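Small bursaries are worth defending. The Cuvthorpe fund pays 53 students a year, few of them more than £2,000, and it is often asked whether so modest a sum changes anything. We believe it does, provided that it arrives in time.

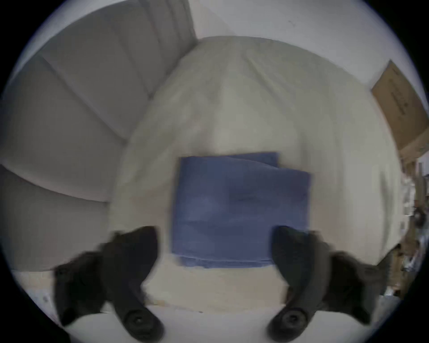 Too often it does not. Applicants wait almost 7 weeks for a decision, and many have paid their rent and bought their books on credit by then. A shorter form would help – the present one asks for income details on 4 separate pages.
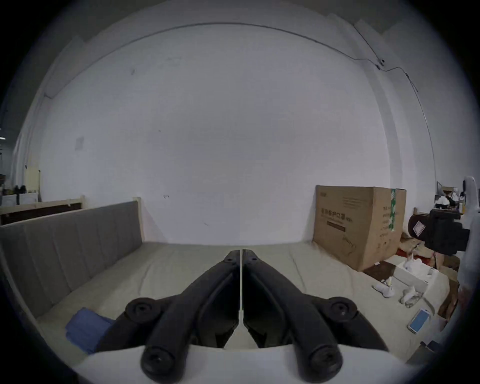 Student Funding Office, Hermans College

Donors, too, should accept fewer conditions. The Tedon award went unclaimed last year under rules that hardly any applicant could meet. We would ask the trustees to review those rules before applications open in February.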